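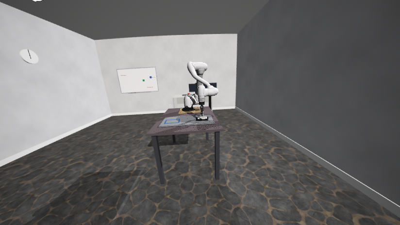
Keeping a work table in good order

A table where many small jobs are done gets dirty slowly, so one does not notice it. I wipe mine every evening with a cloth and warm water with a little dish soap. For dried glue I lay a damp rag on the spot for 7 minutes, then push it off with a plastic card. Never use a knife – the scratch stays and collects dust.

Small parts I keep in jars with the lid upward, screws apart from washers. In our workshop in Plindcombe we had almost 311 loose screws in one drawer before I sorted them, and it took the whole afternoon.
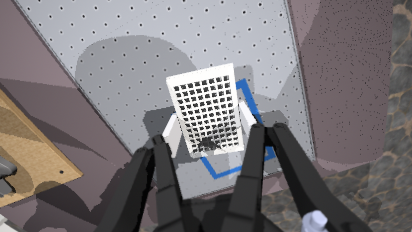 Brushes should be washed directly after the work and hung with the hair down. If the paint is already hard, leave them in warm vinegar for 6 hours and comb them with an old fork. Do not let them stand on the hair, or they will stay bent.

Oil the vise once a month. One drop on the screw is enough – wipe away the rest.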